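Wumley Shelf Set – README

Version notes and data card for the shelf-tidying set. Maintained by Naheed Magsi.

What is in this set

The set is about one ordinary task: keeping books and small things in order on a low white shelf. It contains 841 short recordings and 478 written notes which belong to them. The notes were written by hand, in plain English, by people who looked at each recording from start to end. Not every recording has a note. Where a note is missing, the field is left blank and we did not fill it later by guessing.

The idea came from a small reading room in Illton, where the shelves were tidied each evening and were in disorder again by the next noon. We wanted to have many small examples of the same work: a stack is made straight, a notebook goes back to its compartment, the top of the shelf is cleared. Large furniture is not included. There are no wardrobes, no drawers with locks and no glass doors.

Folders

- shelf_top: tasks where the upper surface is cleared or filled
- shelf_lower: tasks in the compartments under the top
- stacks: books and notebooks put one on another
- round_items: balls and other things that roll
- notes: the written notes, one text file for each

A recording can belong to only one folder. If a task touches both the top and the compartments, it is placed where it finishes. I know this rule is not perfect, but the older rule (place it where it begins) gave us more disagreement between the note writers.

Words we use in the notes

We tried to keep the vocabulary small. "Shelf" means the whole piece of furniture. "Top" is the upper surface only. "Compartment" is any open space below the top, and "divider" is the upright part between two compartments. "Stack" means two or more flat things lying on each other. Things which stand upright beside each other are a "row", also when they lean.

For books and notebooks we did not always try to separate the two. A thick notebook with a hard cover looks very much like a book when it lies flat, and one note writer spent a whole afternoon on this question before we agreed to write "book or notebook" and continue. Colour is written for the topmost one in a stack. The colours below it are optional.
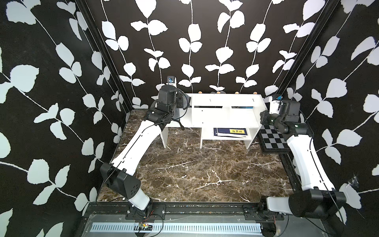

Should the top one be taken off before the stack is moved?

Move the stack in one piece if it is low and the edges are even; take the top one off first if it is wider than the rest or has begun to slide. In the notes we write "moved whole" or "moved in parts", and these two phrases should be spelled always in the same way so that a search can find them.

Labels on covers

Many covers carry a label. We write down its colour, and we copy the words only when they can be read without doubt. Half a word is not copied. In the first version some labels were completed from memory by people who knew the books, and this made a small trouble later, when the same notebook had three different titles in three files. These have been corrected as far as we found them.

Round things

Balls are the most difficult items in the set. They roll when the shelf is touched, and on a smooth top they rarely stay where they were put. For this reason 86 recordings in round_items are marked "unsettled", meaning that the final place of at least one ball is not certain from the recording. Please do not remove them without reading the notes – some of them are the most useful in the folder. If the material of a ball is unclear, we write its colour and shape and leave the material out.

Known problems

The notes are uneven. Some are one line, some are nearly a page. The early ones use "cupboard" for the shelf, and I have changed most of these but surely not all.

Distances are not given anywhere. "Near", "beside" and "at the end" are the words of the note writer and should be read with some patience.

There are too many stacks and too few rows. We planned almost 1,000 recordings with a better balance, but the August work was shorter than planned and the missing part was mostly rows.

How to send a correction

Write the name of the folder, the number of the recording, the sentence as it is now and the sentence as you think it should be. One correction per message is easier for me. Corrections to spelling are welcome too, as I am writing in my third language.

Related sets

- Trulham Kitchen Drawers: cutlery and small tools, with notes
- Niazi Folding Notes: towels and napkins, text only
- Illton Reading Room Word List
- Wumley Shelf Set, first version (kept for comparison)

Contact: Naheed Magsi, Wumley | Copyright the Wumley note writers | Back to top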